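Skolau Brings Out the Symonenko, a Plain White Worktable Made to Be Used Hard

Matte-topped table comes in two sizes, starts at $585, and goes on show at the Maritz Street workshop in September

Skolau is very happy to announce the Symonenko, a plain white worktable for homes, classrooms, studios and shared workrooms. It has a matte top with no pattern, no border and no logo, and it is the first table the workshop has designed from start to finish under its own name. Orders open in September, when the first tables will be set up at the Skolau workshop on Maritz Street for anyone who wants to lean on one.

The Symonenko has been a long time coming. Skolau spent its early years repairing other people's tables, and the same complaints came through the door over and over: glossy tops that threw the ceiling lights back in your eyes, busy printed grain that swallowed small screws, legs placed exactly where a person's knees wanted to go. The new table grew out of that repair bench, and the team has loved making it.

"We kept a notebook of everything that annoyed people about the tables they brought us," said Roksolana Panasiuk, founder of Skolau. "Some of it was big stuff like wobble, and a surprising amount was glare. People had been tilting their lamps at funny angles for years and thinking it was the lamp's fault. So the top was where we started, and we were stubborn about it."

A surface you can find things on

The top is white from edge to edge, with a finish that softens light so it spreads gently across the surface. A shadow on it stays a shadow, soft and gray, and anything with some color stands out right away. Sewers who tried an early version talked about pins and thread. Parents talked about puzzle pieces. A model builder in the test group said it was the first table where he could put down a part, go answer the door and come back to it without patting the surface with both hands.

Getting the white right took longer than anyone expected. The first batch of samples looked crisp in the workshop and turned blue by a north window. The second was warmer, and under kitchen bulbs it went the color of custard. Inna Stetsiuk, the workshop's finisher, carried boards home on the bus and left them on her own counter through breakfast, homework and late-night tea before she settled on the one that is going into production.

"I wanted a white that doesn't ask for attention," Stetsiuk said. "You look at what you're working on, and the table is simply there under it. I'm so pleased with how calm it is."

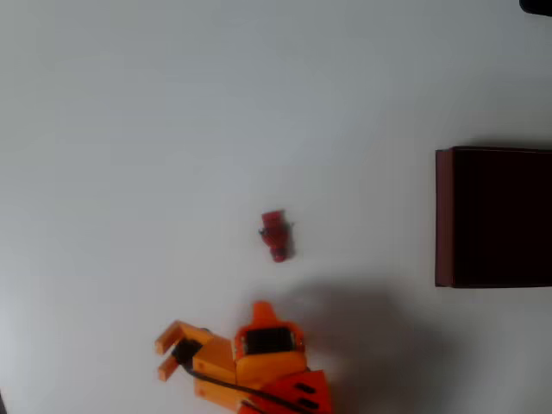 Aino Koskela, writing back after several weeks with a test table, said she had stopped laying down a cloth before starting on anything fiddly, and that her only real quarrel was with the corners, which she would have liked a little rounder. Her note was passed around the workshop and the corners were changed. Every Symonenko that leaves Maritz Street will have the softer corner.

Other changes came from the test group as well. The crossbar moved back to make more room for feet. The leveling feet can now be turned by hand, without a wrench, and they have enough travel to deal with an old floor. One tester asked for a drawer, and after a lot of discussion the answer was no — a drawer would have lowered the apron and spoiled the knee room that everyone else was enjoying. A separate tray that hangs from the frame is being drawn up now and may follow next year.

Two sizes, one frame

The Symonenko will be sold in two sizes. The smaller one is 36 inches wide and fits against a bedroom wall or into the end of a hallway. The larger one is made for two people sitting side by side, or for one person who spreads out. Both use the same frame design, the same feet and the same white top. The 36-inch table is $585, including the top, the frame and all the hardware. The price of the larger table will be posted at the workshop when orders open.

Tops can be bought separately as well, so that a table that has had a hard life can be given a new surface without replacing the whole thing. Skolau feels strongly about this part. The top lifts away once the bolts underneath are out, and the bolts are a common size that any hardware store carries.

The frames are being built together with Luvwood, the small joinery shop across the yard. The two shops have shared a loading door and a temperamental kettle for years, and this is their first joint project. Vasylyna Zinchenko of Luvwood built the first frames herself and then sat on them, stood on them and dragged them across the yard.

"I like furniture that lets you forget about it," Zinchenko said. "If you're halfway through fixing something and the table starts rocking, you've lost your place. We put a lot of care into the joints so that doesn't happen. And it was great fun to build something new after so many years of mending."

Looking after it

Everyday cleaning is done with a damp cloth and a drop of dish soap. Pencil comes off with an ordinary eraser. Skolau asks owners to skip scouring powder and rough pads, which polish the matte finish into shiny patches over time. Hot pans need a trivet, and craft knives need a cutting mat. A card with these notes is packed with each table, along with the address of the workshop for questions.

Come and try one

Tables in both sizes will be set up at Maritz Street throughout September, and visitors are welcome to bring along whatever they happen to be working on. Quilts, radios, seed packets, tax papers — all fine. Lamps will be on hand for anyone who wants to see how the top behaves under different light, and spare finish samples can be borrowed overnight to try at home. The workshop is closed on Monday.

Schools and community workrooms ordering several tables should get in touch ahead of time so that delivery can be planned together. Tables are delivered flat, with the frame in one carton and the top in another, and two people can put one together in an afternoon with time left for lunch.

Press contact: Melaniia Pasichnyk, Skolau, Maritz Street. Finish samples for photography and loan tables are available on request.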